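Carer's leave

Carer's leave is time off work to look after someone who depends on you, usually a relative, a partner or somebody you share a home with. I've been keeping this entry going for a few years now, and I've used the leave twice myself (once for my mum's hip, once for a very long winter with my brother), so forgive me if it reads a bit more like a chat over the fence than a proper reference page.

What it covers

The rules differ a lot from place to place, but the basic idea is the same nearly everywhere. You can take a day, or a few days, to go to a hospital appointment with somebody, sort out their medicines, meet the social worker or just sit with them when things are bad. It isn't sick leave, as you're not the one who is ill, and it isn't holiday either, though plenty of people end up using their holiday for it!

Most schemes leave out ordinary childcare, which usually has leave of its own. A child with a long-term illness or disability does normally count.

Paid and unpaid

Now for the sore point. A lot of carer's leave is unpaid, and on a low wage an unpaid day can mean the gas bill doesn't get paid. Some employers top it up. At Thakur, the bakery firm in Gisville where I did the wages for years, staff got two paid days and then as many unpaid ones as their manager would agree to. Omus, across the river, had a shared pot: people gave up spare holiday hours and carers drew on them. When I last saw the figures the pot held 219 hours, and it was nearly always empty by March.

Anayeli Montes, who ran the Omus scheme, told me the hardest part was getting people to ask. They would ring in with a made-up cold before they'd say that Dad had wandered off again.

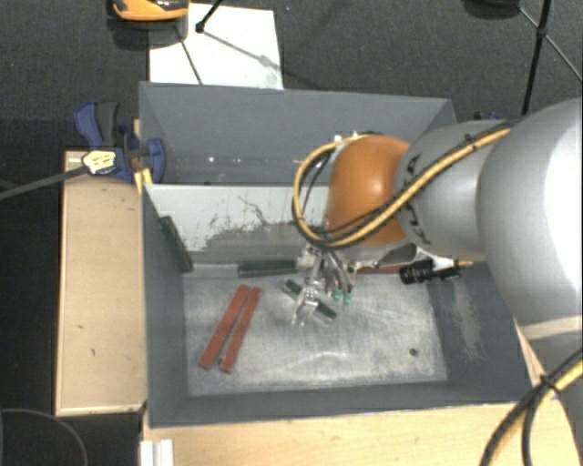 How to ask for it

Start with your contract or staff handbook, then put the request in writing, even if it's only a short email. Say which days you need and who you're caring for. You shouldn't normally have to hand over anyone's medical notes, but do ask, as some places want a letter from the doctor.

Emergencies are usually handled separately (a fall, a carer who doesn't turn up, a school ringing at ten in the morning). Ring as soon as you can and do the form later.

Local differences

Drulunau council pays a small grant of 100 a month to carers who have cut their hours, and about 400 households were getting it when Greer Baird wrote her booklet on the subject. Gisville has nothing like it, which still makes me cross. You can't claim the Drulunau grant if you live over the boundary, even if the person you look after lives inside it.

See also: respite care, flexible working, sick pay, young carers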